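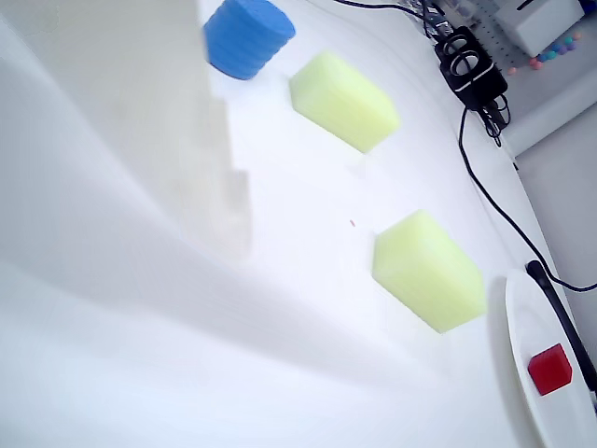

Jisport 5
Grasp planning and replay for tabletop arms

Hi, I'm Paavo Oksanen, and I write most of Jisport. It's the piece that sits between your wrist camera and your arm controller and decides where the fingers should go. I started it because I was tired of tuning grasp offsets by hand every time somebody swapped one object for another, and it kind of grew from there!

What it does

You give Jisport a camera stream, a description of your arm and a list of things you want moved. It finds the objects, proposes grasps, throws out the ones that would run a finger into the table or a neighbor, and hands a path to your controller. If you already have a planner you like, keep it – you can take the ranked grasps and ignore the rest.

Soft things are where I've spent most of my time. A foam sponge will forgive a sloppy approach, but it also squashes, and then your width reading means very little. So version 5 plans the closing width separately from the approach, and you can set a squeeze limit per object. The same job file can have sponges and a hard little cube in it, and each gets its own limit.

Cables are the other thing I get email about. You can mark a cable as "don't touch" and the planner treats it as a fat tube with a margin you pick. It's a cautious way to do it, and sometimes it rejects a grasp you and I would both call fine (turn the margin down if that bugs you).

The replay viewer

This is my favorite part. Every run gets saved with the camera view, the grasps that were considered and the reason each one was dropped. You can scrub back to any moment and re-plan from there with different settings, no arm needed. I do a lot of my own debugging this way, on the couch.

Sławomir Wasilewska wrote the near-field mask, which tells the detector to ignore your own gripper when it fills half the view. Before that we'd get some very confident grasps on our own fingers. You'll need to record the mask once for each gripper, and again if you change the fingertips.

What's in the download

Planner and detector
Replay viewer
Rurkine bridge, for sending paths to an arm controller
Leltix import, for bringing in older logs
637 sample runs, all tabletop pick and place

Good to know

One arm per license for now. Two arms on one table will plan, but they don't know about each other, so please don't.
Shiny plates still give the depth step trouble. Matte ones are much better.
Logs get big. I'd set the cleanup limit to 500 runs and raise it later if you miss the old ones.
The old Zakaria plugin doesn't load in version 5. Keep 4 installed next to it if you depend on that, they don't fight.

Price

$1,384 per arm, paid once, with updates through the whole of version 5. The replay viewer is free on its own, and you can put it on as many computers as you like.

Questions go to the support form, and they come to me or Sławomir. Attach the run file if you can – it saves us both a round of email.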